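Automation & Work | Features

Print this article | E-mail to a friend

March

Taught by hand: how a packing firm trains its newest arms

By our workshop correspondent

The morning shift at Folulmont starts at 7, and for most people on it the job is to sit at a desk and move their arms. In front of each operator is a pair of light metal arms with a handle at the end of each. When the operator moves the handles, a larger pair of arms at a work table moves in the same way. Squeeze, and a gripper closes.

The firm packs small household parts for other companies. The orders are short and seldom the same twice, and writing a program for each one took longer than doing the work. Two years ago it bought a teaching system from Prelo, a small maker of control software, and began showing its robots what to do.

A task is shown over and over. For a simple one, such as moving a part from one bin to another, the firm records 100 good runs before it tries to train anything. Harder jobs need more. Each run is saved with the pictures from the cameras and the position of every joint, and a model is trained on the lot overnight.

Not every run is kept. An operator who drops a part, or stops halfway to think, marks the run as bad and starts again. On the first day a new starter can expect to lose more than half. By the end of the second week most are keeping nearly all of them.

The work is slower than it looks. There is no feeling in the handles, so the operator has to judge by eye how hard the gripper is holding. Thin plastic is the worst, as it bends before it slips. Operators work for 65 minutes and then take a break of 15, a pattern the staff asked for after complaints about sore shoulders.

There is another way to do it. At Babić, a family firm that makes kitchen fittings, the teacher takes hold of the robot itself and pushes it through the task. The motors go slack while this is done. It is cheap and quick to learn, and it suits a single arm on a single job. With two arms it is awkward, and the teacher's own hands keep getting in front of the cameras. Babić has stayed with it all the same -- its robots do four jobs and are not likely to be given a fifth.

Folulmont tried both and chose remote control. Its main test is a sorting task known in the building as Utano, after the customer that first asked for it. The parts arrive mixed and have to be shared out between bins, with one arm sometimes passing a part to the other. The handover is where most attempts fail. Operators are now told to pause before letting go, and the trained arms have picked up the pause as well.

They have picked up other things too. One operator used to tap each part on the rim of the bin before dropping it in, and for a month the robots did the same. Those runs have been taken out. The tapping did no harm, but it added time to every cycle, and the customer pays by the piece. 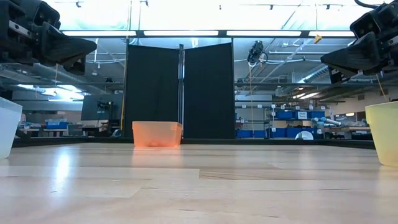

Two arms over the work table, with bins set out for sorting.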